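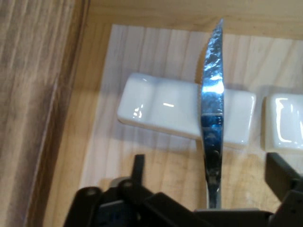

Fig. 1. Table knife and glazed ceramic rest.

Section 7: Rests, cutlery and the cutlery drawer
Drultix Table Set, owner's guide
Revised November 5, 2019

By now you will have the plate unwrapped and the little cabinet standing where you want it, and you may well be wondering what to do with the small white blocks that came in the tissue paper. They are cutlery rests, and they're one of the nicest parts of the set once you get into the way of using them (we had a good many letters asking for them before we added them!). Please take your time over this section. Nothing in it is difficult, but glazed ceramic doesn't forgive a knock, and a few quiet minutes now will save you an order for spares later.

Before you start

Choose a flat, steady table. A folding table is perfectly all right, so long as the legs are locked out and the top doesn't rock when you lean on it. Wipe the surface down with a damp cloth and dry it well, as grit under a rest will scratch both the rest and the table.

CAUTION: Table knives have a narrow tip. Pick them up by the handle, and keep them out of reach of small children while you are setting out.

Setting a place

1. Put the plate down first and leave yourself plenty of elbow room on either side. Everything else takes its position from the plate, so it's well worth getting this right before you go any further.

2. Wash the rests in warm soapy water and dry them with a soft cloth. Pay attention to the two shallow dips on the top, where water likes to sit.

3. Set the first rest down with the dips facing upwards. The low ridge between them helps stop one piece of cutlery from sliding into the next.

4. Lay the knife so that the blade is supported by the rest and the handle lies on the table. Lower it gently, please, and don't let it drop the last little way. If it rolls or tips, move the rest along by a finger's width and try again.

Note: Small spots and streaks on a polished blade can usually be buffed away with a dry tea towel. Don't use wire wool or scouring powder, however tempting it may be.

5. Open the cabinet drawer by its bar handle, using a slow, level pull. Keep a hand on the top of the cabinet as you do this, particularly if the drawer is new and still a bit stiff.

6. Place the remaining rests inside the drawer, leaving a good gap between them, and lay the fork across one of them. Kept this way, it is easy to pick up and doesn't rattle about on the bare wood. 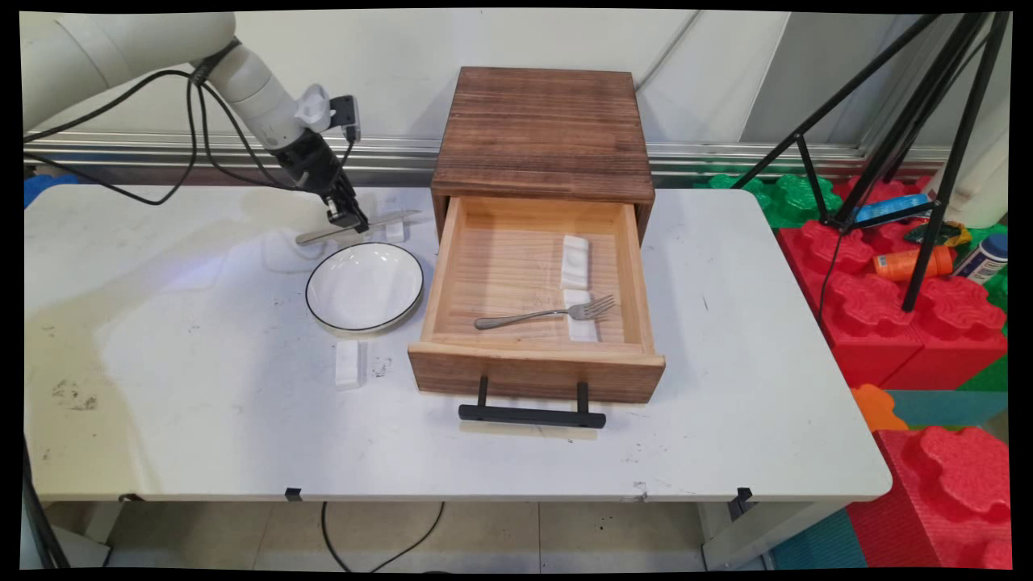 7. Check that nothing stands higher than the drawer sides, then push the drawer gently home. Stop at once if you feel anything catch.

CAUTION: Do not lift or carry the cabinet with the drawer open. Take everything out first, and carry it with both hands underneath.

Looking after the drawer

The inside of the drawer is lighter than the rest of the cabinet and will mark if cutlery is put away damp. Dry each piece thoroughly. Should the drawer begin to drag, rub a little plain candle wax along the runners and work it in and out a few times, and you'll find it moves much more sweetly.

Spare parts

Rests can be bought singly from the Gallagher shop in Pellville, or by post from our Gradelthorpe workshop. Please quote part number 1513 and allow 19 days for delivery. Orders for more than 4 rests are sent in two parcels, which may not reach you on the same morning.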